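The Hour Before the Light Goes
What a wedding photographer's schedule looks like from the inside, and where the minutes are lost

A wedding schedule is usually built backward from the meal. The kitchen needs a firm time, the ceremony needs a gap before it, and portraits get whatever is left between the two. That arrangement works in June, when the sun is still well up at the end of dinner. It works badly in January, when the usable light is finished before the guests have put down their first drink.

Most of the complaints that photographers hear about portraits are complaints about timing. The dress looked gray, the faces were flat, the sky was a white sheet. None of these is fixed by a better lens. They come from shooting at the wrong end of the day, or from shooting at the right end with too little of it left.

Sunset is a poor unit of measurement

Couples ask for sunset pictures, so planners write the time of sunset into the schedule. The figure they copy is the moment the top edge of the sun drops below a flat horizon. Very few venues have a flat horizon. At Rinbridge, where the lawn runs west toward a wooded ridge, direct sun leaves the grass well ahead of the printed time. A couple who walks out at sunset will be photographed in open shade. The pictures may be good, but they won't be the pictures that were asked for.

The better method is to visit the site in the same month and note when the sun leaves three spots: the lawn, the main door, and the highest ground that can be reached in wedding shoes. Those times go on the sheet. The printed sunset can be kept as a reference for the sky, which often has its best color after the sun itself is gone.

Ridges and trees are permanent, or nearly so. Parked trucks are not. A catering van on the west side of a small courtyard can throw a shadow across the whole space late in the day, and it is easier to have it moved at noon than during the first course.

How long the session needs to be

Our working minimum is 900 seconds with the couple standing in the light. The number is given in seconds because that is how it gets spent. Walking is not included, and neither is waiting for a veil to be pinned or a jacket to be found. Fifteen minutes on a schedule that also contains a walk to the lake produces very little.

Within that time, two locations are enough. A third can be added if it lies on the way back. The first few frames at any location are for the photographer, who is checking exposure, and for the couple, who are remembering what to do with their hands. The frames worth printing tend to come later, and a move to a new place starts the process over.

Distance should be paced in advance. From the side door at Womau, a converted grain store on a river bend, the path to the jetty is level and dry. The path to the meadow is shorter on the map and slower on foot, with a gate that has to be unhooked and a slope that turns soft after rain. We use the jetty unless the ground has been dry for several days.

Exposure and the falling sun

Light in the last hour changes quickly enough that a manual exposure set at the start will be wrong by the middle. Two approaches are common. One is to stay in manual and check the meter at every change of pose. The other is to fix the aperture and shutter speed and let the camera choose the ISO, with a ceiling on it. The second is faster, but it reacts to a white dress as if it were a light source, and it will darken the faces as the couple turns toward the lens. A small positive correction takes care of this. It needs to be removed when the dark suit fills the picture instead.

White balance is better left at a fixed daylight setting. Automatic white balance reads the orange as a fault and takes it out, which defeats the purpose of going outside. With a fixed setting the sequence also warms evenly from first frame to last, and the files can be corrected in one batch.

Backlight suits most couples and most dresses. The sun goes behind them, just out of frame or hidden behind a head, and the faces are lit by the sky and by whatever is in front. Pale gravel is useful here. Dark grass gives almost nothing back, and a reflector may be needed if there is a free pair of hands to hold it. Flash should be kept low, enough to put a point of light in the eyes, with a warming gel over it so that it doesn't read as a separate source.

The album side

A full day at a medium-sized wedding leaves us with a large number of files. The last one we delivered in full came to 1,266 after the first cull, and the portrait hour supplied a smaller share of those than couples expect. It supplied most of the album spreads. For that reason the portrait files are backed up first, to two cards in the camera and then to a drive that travels in a different bag.

The editing catalog we use, Ultodeo, sorts by capture time, so every camera body has to be synchronized in the morning. A clock that is two minutes out will put the first kiss in the middle of the vows. The check takes less time than changing a battery: each camera photographs the same phone screen, and any offset is corrected before a guest arrives.

Paper deserves a test print. The Isah matte stock holds detail in a bright dress but gives up some depth in evening shadows, and an edit that looks rich on a monitor can come off the press looking closed. Lifting the darkest tones a little before export is usually enough.

Fabric at close range
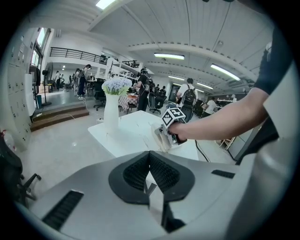 Veils are the part of the wardrobe that reacts most to low sun, and they are worth a few frames without the couple. Fine translucent material shows its creases as soon as the light comes from the side, and on a dress this can mean a long evening of retouching. As a detail picture it can be an advantage. A crumpled piece of thin white cloth on a white table, partly lifted off the surface, has folds and edges to work with, where the same cloth pressed flat on the same table would leave a meter with almost nothing to separate. Underexposure is the usual error with white on white. Add a stop, look at the histogram, and add a little more if the right side still has room.

Steaming should be finished well before the portraits. A veil that comes straight off the steamer is limp and won't carry in a breeze. Hung from a high rail with clear space around it, it will recover in the time it takes to do hair.

When the weather does not cooperate

Heavy cloud removes the sunset and leaves an even light that lasts longer than people think. The session can start earlier and nothing is lost by doing so. Thin cloud is harder to call. It may color strongly after the sun has set, so the sensible course is to shoot a short set at the planned time and keep five minutes in reserve after the meal has started. The kitchen should be told about those five minutes in the morning – a request made between courses is generally refused.

Rain calls for a doorway. A deep porch facing west gives directional light with dry shoes, and a plain clear umbrella will cover the walk to it. Colored umbrellas tint the skin and are best left in the car.

If the whole evening fails, a second session on another date is possible, and some couples take it up. The dress has normally been worn hard by then, and the hem will show it. A spare hour at a quiet site, with no meal waiting, can be booked at a lower rate than the day itself, and the walk to the meadow stops being a problem.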